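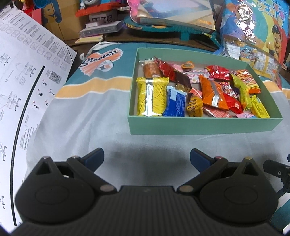
*Fingers wide and a full box of snacks waiting, at the Anotov open day in Cudine.*

# An Afternoon of Picking Up Snacks

I had expected a warehouse. When a company that works on robot hands invites you to an open day, you picture a loading dock and a yellow line on the floor, and you wear the shoes you don't mind getting scuffed. So it took me a minute to understand why the bus from the Cudine station had let us out on a street of ordinary houses, with a sprinkler going next door and a dog watching us from behind a screen.

Anotov has its offices across town, and we did get to those later, but the company likes to start its visitors off where the work is done, and the work is done in homes. Over the past year its teams have been in 74 of them, most in Cudine itself and a few out toward the lake. They work in kitchens, laundry corners, hallways, and bedrooms, and they leave the rooms pretty much as they find them. Ours had a bed with a wavy yellow stripe across its cover, a lot of toys and boxes crowded up beyond it, and on the bed a shallow green box so full of candy and snack packets that two of the visitors laughed out loud when they saw it. I was one of them.

There were 13 of us, more people than a bedroom wants to hold, and we went in by turns. The rest waited in the kitchen, where the family had put out lemonade and a plate of shortbread – much better shortbread than anybody had a right to expect at a technology event – and where a retired machinist from over the county line gave me a short and very thorough talk on linkages. I'll come back to the linkages, though not at the length he did.

## What you hold

The thing they put in your hands is a gripper without a robot. That was how our guide put it, and I haven't found a better way to say it. It has the two fingers, the arms that open and close them, and a camera looking out over the top, but where you would expect a machine arm and a motor and a great deal of cable there is just you, standing at the side of a bed, trying to look as if you've done this before.

You hold it out in front of you, you squeeze, and the fingers come together. You let go, and they spread apart again, a good deal wider than I'd pictured. The camera records what the fingers are pointed at and how they close in on it. Afterward the recordings go back across town, and the people there use them to teach a robot with the same kind of hand how a person goes about such a thing. Your sense of how to approach a bag of chips, which you have been building since before you could talk, gets written down one squeeze at a time.

The job for the afternoon was simple to explain. Take a packet out of the box. Stand it or lay it on the bed. Put it back. Take another. A session runs until the person doing it has had enough, and the regulars, the guide told us, can go a good long while before that happens. She herself had done 200 of them. She said it in the tone my grandmother used for jars of pickled beets, somewhere between proud and tired, and when she took the gripper to show us how it went, she talked to us over her shoulder the whole time and never once seemed to look at what her hand was doing.

Then it was our turn, and the room got quieter.

I don't know whether you have ever tried to pick up a snack packet with two flat fingers and no thumb. A box is easy. A box has sides, and it sits still and waits for you. A packet has air in it, or it has something hard in one end and nothing in the other, and when you press on it in the middle it slides off toward its neighbor as if it had somewhere to be. The shiny ones are slippery. The little ones disappear between the big ones. I went after a red one first, since it was near the top and looked friendly, and I chased it clear across the box before I trapped it against the wall, and by then I'd buried it under two others and had to start over.

The trick, which the guide let each of us fail at for a while before sharing, is to go for the crimp. Most packets have that flat, sealed strip at the ends, thin and a bit stiff, and if you can get one finger on either side of it you have something to hold that won't roll or puff up under you. You come in slowly, you get lined up, and you squeeze only when you're sure. The whole bag comes up by its edge, top or bottom, whichever one you caught.

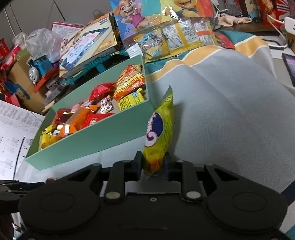 It is a lovely feeling when it works. I'd go so far as to say it's silly how lovely it is. A man who had told us on the bus that he ran the body shop on Foltov Road, and who had hardly spoken since, got a bag up on his fourth try and held it there for so long that the guide had to remind him, very kindly, that he was also supposed to put it down.

## Why all the clutter

I asked what I suppose everybody asks, which is why they don't do this in a nice clean room with a table and good lights. They did, for a while. Anotov's first recordings were made at its own offices, on a bare gray bench, and the robot that learned from them got very good at working on a bare gray bench. Then the team took it to an employee's apartment and asked it to pick up a candy bar from a checked tablecloth, and it reached with great confidence for one of the checks.

So now they go where the stuff is. They want patterned sheets and wrinkles in them. They want instruction sheets that never got thrown out, and toys in the background, and a window that throws glare across the plastic at three in the afternoon. The guide said a family will often offer to tidy up before a session, and the team has to ask them, as politely as they can, to please leave everything where it is. Our hosts had found this very easy to agree to.

The snacks are chosen with some care, I learned. Each home gets a box with a mix of shapes and surfaces: glossy, crinkled, pillow-shaped, narrow and stiff. The mix changes between visits so that nobody gets used to it, human or otherwise. And the contents do shrink. There is a line for it in the project budget, and I was told that the figure goes up noticeably in August, when school is out and the children are home for the sessions.

I liked that the children were around for ours. They had seen it all before and were bored by us, which I found restful. One of them did stop in the doorway to advise me that I was squeezing too early.

## Across town

The second half of the day took place at the offices, in a brick building the older people in Cudine still call the Kowalchuk building after the furniture store that used to be on the ground floor. You can see where the big front windows were. The demonstration floor is at the back, and there we got to see an arm on a stand do the same job we had been doing on the bed, or try to.

I want to be fair about this. It was slower than we were. It moved toward the box, stopped, seemed to think about the matter, moved a bit more, and stopped again. It missed the first packet entirely and closed on air, and a sort of sympathetic groan went around the room. It got the second one by the corner and lost it. On the third it came in low and level, one finger on each side of the crimp, and lifted, and up came the bag, swinging a little. And what I noticed, and I wasn't the only one who mentioned it on the ride back, was the small pause it made just before it closed. I had seen that pause. The guide had it. She lined the fingers up and held still for a beat before she squeezed, every time, and I'd bet she doesn't know she does it.

I asked one of the engineers if the machine had picked that up from her. He said there was no way to trace it to any one person, with so many people's recordings in there together, and that I should be careful about reading manners into a motor. Then he watched the arm do it again and said, well, maybe.

The retired machinist, meanwhile, had gotten down on one knee to look at the arm from below and wanted to know about the pivots. The fingers move on linkages so that they stay facing each other as they open and close, and he approved of this. He did not approve of the screws. He thought they'd work loose with all that opening and shutting, and the engineer admitted that they do, and that checking them is the first thing anyone does in the morning. They were still at it when the coffee ran out.

There's a good deal that nobody at Anotov will promise. I asked when a machine might put away somebody's groceries, and the answer was a list of things that have to come first, starting with bags that are already open. Torn ones are bad. Anything sticky is worse. They have begun recording laundry, and the guide made a face when she said the word "socks."

They do plan to keep the open days going. Groups are kept small on account of the bedrooms, and the company asks that you register ahead and say whether stairs are a problem, as plenty of the houses have them. Sleeves should be the kind that stay up when you push them. You'll be offered a turn with the gripper and you should take it, even if you're shy about being watched, and you should try the thin end of the packet first. The shortbread recipe I was promised hasn't come yet, but I've written to ask for it again.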